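Guardar material pequeño en cajas de plástico con cierres laterales

Este procedimiento sirve para cajas blancas de plástico con tapa suelta, asa central y dos cierres negros. Lo aplicamos en el almacén de Dunine a los consumibles que se sacan pocas veces al año.

Preparación

Despeje una mesa en la que quepan la caja y la tapa una al lado de la otra. Retire la tapa con los dos cierres abiertos; si uno queda enganchado, no tire del asa, porque el esfuerzo recae sobre la pestaña contraria. Deje la tapa a un lado con el asa hacia arriba.

Pase un paño seco por el interior y por el borde. El polvo acumulado bajo el reborde impide que la tapa asiente.

Llenado

Coloque primero las piezas altas, de pie y junto a una esquina. Los botes cilíndricos van siempre con el tapón hacia arriba. Si solo hay uno, arrímelo a la pared de la caja.
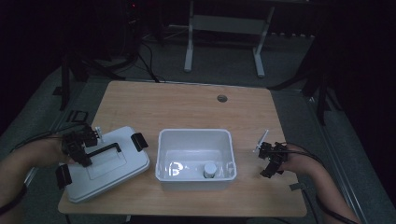
Después reparta las piezas planas sobre el fondo y termine con las bolsas. Las paredes se abren ligeramente hacia arriba, de modo que lo que encaja en el borde puede no encajar abajo: mida siempre en la base. Deje 30 mm libres hasta el reborde.

En cajas destinadas a transporte, rellene los huecos con papel. Para estantería fija no hace falta.

Cierre

1. Presente la tapa paralela al borde y compruebe que los cierres coinciden con su alojamiento.
2. Presione con las dos manos por el perímetro, sin cargar sobre el asa.
3. Baje un cierre y luego el otro.
4. Levante la caja un palmo por el asa, con una mano debajo.

Si la tapa cede en el paso 4, repita desde el 1. Un cierre que salta dos veces seguidas se sustituye.

Etiquetado

Etiqueta en el lateral corto, nunca en la tapa: las tapas se intercambian. Formato: estante y número de caja, por ejemplo 17-618. La lista completa está en la hoja Maline.

Revisado el 16 de octubre. Aleksandra Żak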